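A Place for Everything: How People Lay Out a Small Kitchen Table
Project report, Household Design Studio, second term
Group members: Cathal Ó Riain and Horațiu Vasiliu

Why we picked this

When we first sat down to choose a topic, Horațiu had just moved into an apartment with a kitchen the size of a closet, and he kept telling the rest of us how he could never find the strainer when he wanted it. That got us talking about how much of cooking is really just reaching for things, and how two people can be given the same bowls and plates and put them in completely different spots, each of them sure that theirs is the obvious way. Our instructor liked the idea (thank you for your patience with our first draft, which was mostly about Horațiu's apartment!) and suggested we work with one tabletop and a small fixed set of items, so that the layouts could be compared fairly.

The table and what goes on it

We settled on a white tabletop and a set of light, easy-to-move kitchen things: plates, bowls, a colander, some play food, a ketchup bottle and a toaster oven. Play food was Cathal's suggestion, and a good one, as real bananas would never have lasted the term. The toaster oven was the one item we asked people to leave alone. In a real kitchen the oven stays where the outlet is, and everyone works around it.

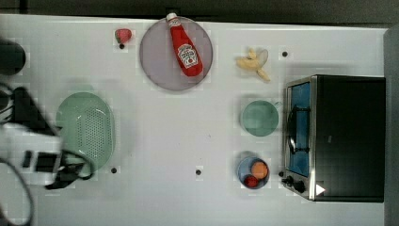

We ran sessions with 23 people, mostly classmates and a few of their very kind parents. Each person had 3 minutes to arrange the table "the way you would want it if you were making lunch." We gave no other instructions, and that turned out to be harder for us than for them. People would look up and ask if the fruit belonged in a bowl, and we had to smile and say it was up to them.

We called our starting layout Trulten, after the first nonsense word Cathal typed into the planning sheet, and the second one Heretti. In Trulten the colander begins in the middle of things. In Heretti it begins off in a far corner. We wanted to know if the starting point changed where it ended up, and it did, a good deal more than we had guessed.

What people did

The ketchup was our biggest surprise. We had expected it to be stood up at the back of the table, the way it would be in a refrigerator door, but several people laid it down on a plate and seemed quite happy with it there. One of the parents explained that at her house the bottle always gets a plate under it, on account of drips, and once she had said so we both remembered relatives who do the same. 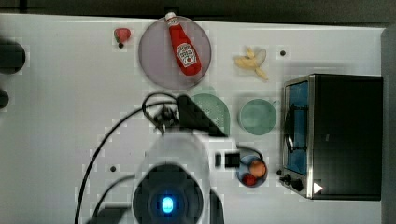

Fruit was another matter. Some people wanted all of it gathered into one bowl and would hunt down the last strawberry to get it there. Others kept the banana out by itself, and when we asked why, most of them talked about bruising, or about the way it never fits. Cathal is a banana-in-the-bowl person and argued his side at length on the ride home.

The colander gave us the most to write about. When it started near the center, people tended to leave it there and build the rest of the lunch around it, even those who told us later that they hardly ever use one at home. When it started in the corner it was often forgotten until the last half minute, and then it was squeezed in wherever there was a gap. We think this says something about real counters too. Whatever lands in the middle after grocery shopping probably stays in the middle until somebody needs the space.

We also noticed that people left themselves a clear patch close to where they were standing. They didn't plan it, as far as we could tell, and a few were puzzled when we mentioned it. Horațiu calls this the cutting board space, although there was no cutting board in the set.

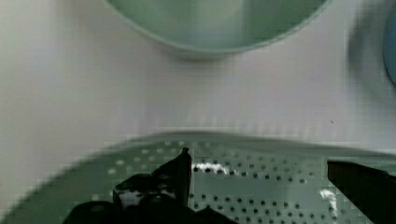

What we would do differently

We should have written down which hand each person favored. By the second Monday it was clear that left-handed people were treating the oven side of the table differently, but we had no notes from the early sessions and it seemed wrong to guess. We would also like a longer sitting, with an actual sandwich to make at the end of it, and a sink of some kind, even a pretend one, so that the colander has somewhere sensible to belong.

Our report was supposed to stay under 1,000 words, so the full session notes are in the binder on the studio shelf, along with the sketches of every finished layout.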